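Plallarance Gitilico Marble Run: Owner's Guide
Section 4: Building your first run

By now you should have the box unpacked and the pieces washed and dried as described in Section 3, and if you have small helpers at home they have probably already put a few of the tubes together in some arrangement of their own. That's perfectly fine, and you can leave those bits joined if they like them. This section takes you from a bare floor to a working run with one tower, two bends and a catch tray, and then on to the taller Dendgate layout, which is the one shown on the lid and the one most kids ask for first.

Set aside a good 20 minutes for the first build if a grown-up is doing the fiddly parts, and a fair bit longer if everyone is having a turn. We'd suggest not starting it right before tea.

CAUTION: Marbles are a choking hazard. The Gitilico set is not suitable for children under three. If you have a crawler or a toddler in the house as well as an older child, please build behind a closed door or up on a table with a raised edge, and put the marbles back in their tin between turns.

4.1 Before you begin

You will need:
The base plates (the wide green ones with the raised studs)
The tower tubes, both the tall and the short
The curved chutes and the straight chutes
The catch tray
The marble tin
A flat patch of floor or a steady table

Carpet will do for the starter run, as long as it's a low pile. For the Dendgate layout you really want floorboards, tiles, lino or a table, as the taller towers don't care for anything squashy underneath. If carpet is all you have, slide a large tray or a sheet of stiff board under the base plates and you'll be right.

Note: The chutes in part number 2078 have a small arrow moulded on the underside. It is hard to see in poor light and easier to feel with a fingertip. The arrow points downhill, always. We mention it now because it comes up in nearly every step from this point on, and if you only remember one thing from the whole section we'd be happy for it to be the arrow.

4.2 Building the starter run

1. Lay two base plates side by side and press them together along the long edge until you hear a click. A young child may need you to lean on it with them. Run your hand across the join; it should feel level.

2. Push a short tube onto any stud near the back of the left-hand plate. Twist it a quarter turn. You'll feel it tighten and then stop. Please don't force it beyond the stop, even if you have a strong helper who would very much like to.

3. Stack a second short tube on top of the first and twist again. Then add a tall tube on top of those. This is your starting tower.

4. Fit the funnel into the top of the tower. The notch in the funnel rim faces the direction you want the marble to leave.

5. Take a straight chute, find the arrow, and hook the uphill end into the slot beneath the funnel. Hold the other end up with one hand for the moment. It will droop if you let go, but it won't come to any harm.

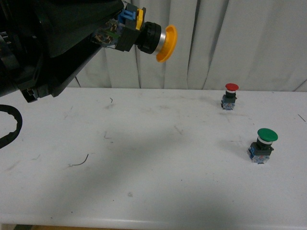

6. Still supporting the loose end, build a second tower beneath it using one short tube and one tall tube. Slide the tower along the studs until the chute drops neatly into its slot. If it wants to sit between two studs, swing the whole chute a little to the left or right. There is always a stud that suits.

7. Hook a curved chute into the second tower, arrow pointing away from it. Let it curl back towards the middle of the plates.

8. Put a single short tube under the end of the curved chute, then add the second curved chute in the same way, this time resting its far end on the lip of the catch tray.

9. Drop one marble in the funnel and see how it goes.

With a bit of luck your marble will have trundled all the way down and landed in the tray. If it stopped partway, don't pull everything apart. Have a look at the chute where it came to rest and feel for that arrow. Next, check that the chute is hooked properly at both ends, as a chute sitting on top of its slot instead of down inside it makes a tiny ridge, and a tiny ridge is plenty to stop a marble.

Note: Let the children send one marble at a time until they have the feel of it. A whole handful down the funnel will jam, and while clearing a jam is a useful thing to learn, it's not much fun on the very first go.

4.3 Moving up to the Dendgate layout

The Dendgate uses nearly everything in the box, including the spinner wheel and the see-saw gate. The finished run takes 12 marbles at once without clogging, so long as they go in at a steady pace. It looks complicated on the lid, and we've been told so more than once, but it's really three starter runs stacked up and joined by a gate.

CAUTION: The tallest tower stands above the shoulder height of many preschoolers. Build it well away from the edge of a table, and don't let anyone use it to pull themselves up.

1. Join four base plates in a square. Click the front pair, click the back pair, and then bring the two pairs together. Doing it in this order saves a lot of wriggling.

2. Build a corner tower on each of the back two plates from three tall tubes. Twist every tube as you go. It's tempting to stack the lot and give one big twist at the end, and that does tighten the top tube beautifully, but it leaves the lower ones loose.

3. Clip the cross brace between the two corner towers, one tube down from the top. The brace has a flat side and a ribbed side. The flat side faces up.

4. Fit the spinner wheel onto the brace. Flick it with a finger. It should go around freely and slow down gently. If it grates, take it off, wipe the little peg with a dry cloth and try again. Please don't oil it, as oil picks up fluff and ends up on the marbles, and from there on the couch.

5. Add the funnel to whichever corner tower is closer to the children. They are the ones who'll be using it.

6. Run a straight chute from the funnel to the spinner, and another from the spinner down to a middle tower made of two tall tubes. Arrows downhill on both.

7. Set the see-saw gate on top of the middle tower. It tips left, then right, then left again as each marble goes through, so it needs a chute on each side. Hook both on before you test it.

8. Bring the two lower paths down with curved chutes, finishing at the catch tray. You can follow the lid exactly, or you can let the kids decide where the bends go. Any path that goes downhill will work.

9. Give the whole frame a gentle wobble with your palm. It should move as one piece. If a single tower moves on its own, go back and twist its tubes.

If you find you're a chute short at step 8, check inside the longer tubes. Chutes slide in there during packing up and are very good at hiding.
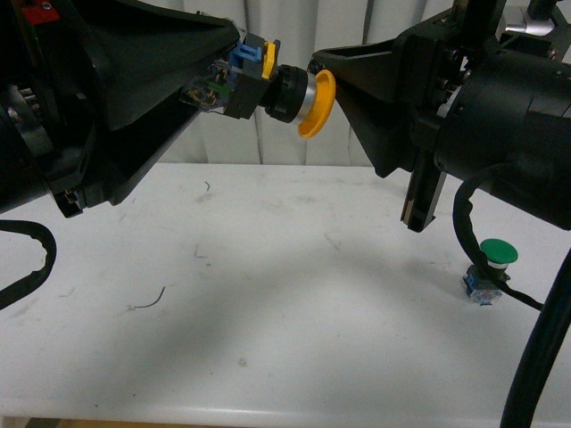
One reader wrote in to say that their Dendgate leaned to the left every single time, no matter how firmly they twisted the tubes, and that in the end the culprit was a dried blob of porridge on the bottom of a base plate. Their tip was to flip each plate over and run a thumb across it before clicking anything together, and to build the corner towers on the plates one at a time, letting the child hold the first tower steady while the second goes up. They also found that their see-saw gate worked better once they'd pushed it down hard with both thumbs, as it had felt seated when it wasn't.

We've tried the thumb check ourselves and think it's a lovely idea, so please consider it part of step 1.

4.4 If something isn't working

Marble flies off a bend: The slope leading into the bend is too steep. Swap one tall tube for a short one in the tower before it.

Marble stops at the see-saw gate: The gate is probably stuck halfway. Tip it with a finger and send another marble. If it sticks again, lift it off and check for crumbs or a bit of fluff under the pivot.

Tubes won't come apart: Twist back the other way first, then pull. If a join is really stubborn, hold it under warm tap water for a moment, dry it, and try again. Never use pliers.

Plates won't click: Make sure both are right side up. They look very similar from either side when you're in a hurry.

Marbles missing: The tin holds 33 when full. Check under the catch tray, then under the furniture, and then in pockets before anything goes in the wash.

4.5 Packing up

You don't have to dismantle the lot each night. If you have a corner to spare, the run can stay standing for as long as it's being enjoyed, and a light dusting on a Friday or whenever you do the rest of the room is all the upkeep it needs. Do take the marbles out, though, and put the tin up high.

When it does need to go away, work from the top down. Lift off the funnel, spinner and gate and put them in the small tray, nest the curved chutes inside one another, and stand the tubes upright along the side of the box. The base plates go in last, stud side down.

The Gebretsadik extension pack, with its lift wheel and extra tubes, stores in the same box if you leave out the cardboard insert. Instructions for adding it to a finished Dendgate are in Section 5.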